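Fruit Baskets for the Display Tables

The new season display goes up on Wednesday, and the fruit baskets are the last part of it to be settled. Konrad Wieczorek has put in the order for the Futthorpe hall and the Kasora branch, so members who signed up to dress a table will find their materials in the side room from 3 p.m. Please take what is on your list and leave the rest.

We are using artificial fruit again this year. Real fruit looked good for the first two days last September, and then the bananas went brown and had to be thrown out. The total came to 169 dollars for fruit that was eaten by no one. The artificial kind costs more to start with, but it can be washed, boxed and brought out again. Wálter Ñahui has kept the lids from the storage boxes, and they are marked by table.

A few notes on filling a basket. The wicker ones are shallow, so they fill up quickly. Lay the bananas in first, along the inside wall, so they follow the curve of the rim. Apples go in the middle after that. If an apple rolls, turn it until it finds a flat spot in the weave. Set the rest of the fruit on the tabletop next to the basket while you work, where you can see what is left.
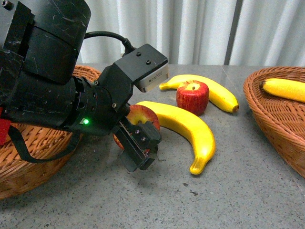
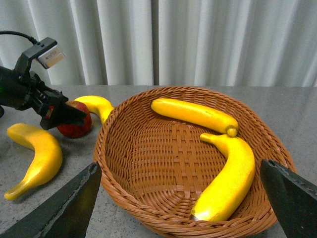
Yellow and red are the main colors for the first month. Green pears and the grapes will be added in October, when the cloths change to the darker ones. Please don't mix them in early. Trygve Magnusson is photographing the tables for the Huamán catalog and wants them to match.

Keep the baskets low. A pile that stands well above the rim looks full from the door but falls over when someone bumps the table, and these tables get bumped. Three or four pieces will do for a small basket. If you have fruit left over, put it back in the box with your table number on the lid.

The baskets themselves should be wiped with a dry cloth only. Water gets into the braid and takes a long time to come out, and two of the older ones have gone soft at the bottom that way. Dust in the weave can be brushed out with a pastry brush. The fruit can go in warm water with a drop of dish soap. Dry it on a towel before it goes back in the wicker.

We have 30 baskets in all, counting the ones on loan from Nenano. The loan baskets have a paper tag tied underneath. Leave the tags on, as they have to go back with the same numbers they came with.

Gilberto Huaranga has the key to the side room and will be there until 6 p.m. If you can't make it on Wednesday, leave a note in his mailbox and he will set your box aside.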